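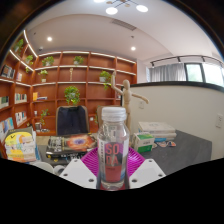
Bottle with a screw cap and a red-and-pink label.

Unit 2: The Crossover Event

A crossover event is one story sold in many comics. Our case is Clunville Burning, which ran through more than 15 issues and four titles. The main book, Riltness, carries the plot. The tie-ins carry the shopping bill.

Before class, read the first and last chapters. Skip the middle and see what you miss. (Write it down. It may be a short list.)

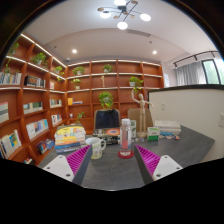 Main Book and Tie-In

A tie-in has two jobs: serve its own readers and point at the big fight. Kenonden manages both for 90 pages, then a stranger falls through the roof and explains the plot of another comic.

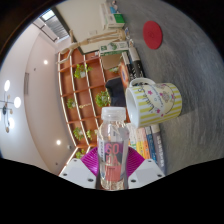

Agathe Baudry
Lecturer, Comics and Serial Fiction

Look next at how deaths are handled. Captain Riviere dies in chapter four, on a full-page spread, with rain. She is back by November — in a new costume, naturally.

For your paper, pick one death and trace what the tie-ins do with it. Some mourn. One of them forgets

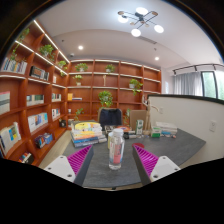
and has her at a birthday party the same week. Cite issue and page. Papers are due 2026-05-23.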